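The Rokgate Minutes

The Members of the Rokgate Shared Workshop, having resolved in December to construct a pair of mechanical arms for the winding and putting away of cable, appointed Busisiwe Mathebula to keep the record. She kept it in the manner she had learned over 30 years at the district land office, and saw no reason to relax her standards for a bench project.

"Item one," she read aloud, on the evening of March 7, 2021. "The arms. Mr. Kruger to report."

Lwazi Kruger reported that the arms were mounted. He reported that the left arm answered to its instructions and that the right arm answered to its instructions, and that the difficulty arose when both were instructed at the same time. He asked that the word "difficulty" be entered in place of the word he had used at the previous meeting.

"So entered," said Busisiwe.

Bhavana Chowdary, who had written the instructions in question, requested that the record show they ran to 1264 lines and had been read by no other Member. Sizwe Mthembu stated that he had read 20 of them. The record was amended to reflect this.

There followed a discussion of names. The Members had agreed that the finished pair should be called Narasby, after the street on which the workshop stood, but Sizwe now proposed that each arm have a name of its own. He put forward Hagedorn for the left and Dovby for the right. Bhavana observed that her instructions already referred to them as L and R, and that she did not intend to go back through all of it for the sake of courtesy. The names were adopted for use in speech only.

Busisiwe turned the page and attached the plates.
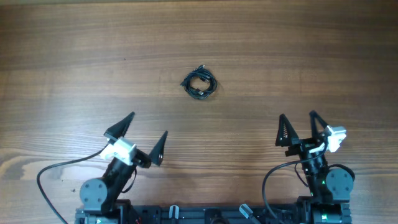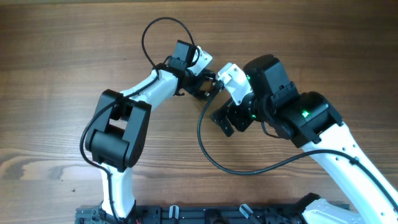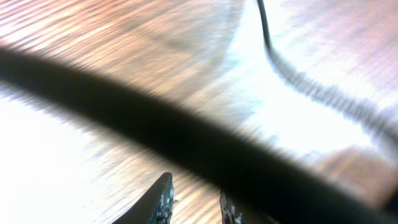

Plates to Item One: the arms at the wooden table.

Nomvula Zwane had not spoken during the first item. She was the oldest of the Members and the only one who had wound cable for wages, having spent her working life behind the stages of theaters, and it was generally understood that the project had been her idea, although the record attributed it to the group. She now drew the first plate toward her and studied the black coil lying by itself on the wood, with its short tail showing at one side, while both arms stood with their fingers apart. She asked who had wound it.

"I did," said Lwazi. "For the trial."

"Over the hand, or over and under?"

Lwazi replied that he had wound it in the ordinary way. Nomvula asked that the record show there was no ordinary way. One turn was laid over and the next was laid under, so that the twist put in by the first was taken out by the second, and a cable wound in that fashion could be thrown the length of a stage and would lie flat. A cable wound in any other fashion remembered it. She had explained this to apprentices for years, and had seen perhaps 3 of them take it in.

Bhavana inquired, in a tone the record describes as careful, whether the under turn differed from the over turn in the position of the wrist.

"It is nothing but the wrist," said Nomvula.

She stood, took a spare lead from the hook beside the door, and showed them. She did it slowly, and then at the speed at which she had once been paid to do it, and the lead went into her left hand in even loops without her looking at it. Bhavana asked her to stop at the half turn and hold still, and came around the table with a ruler and a pencil - then put down the ruler, and simply watched.

"Again, please," she said.

Nomvula wound it again. She wound it many times that evening. Sizwe held the free end and was told to hold it lower. Lwazi, at the far end of the bench, unwound his own coil and began it afresh, moving his lips.

The remaining items, being the rent, the lock on the side door, and the matter of the borrowed vise, were carried over. Busisiwe recorded that the Members had received instruction from Mrs. Zwane, and that the instructions to Hagedorn and Dovby were to be rewritten accordingly. She left a space for the hour at which the meeting closed, laid down her pen, and asked whether she might try it herself.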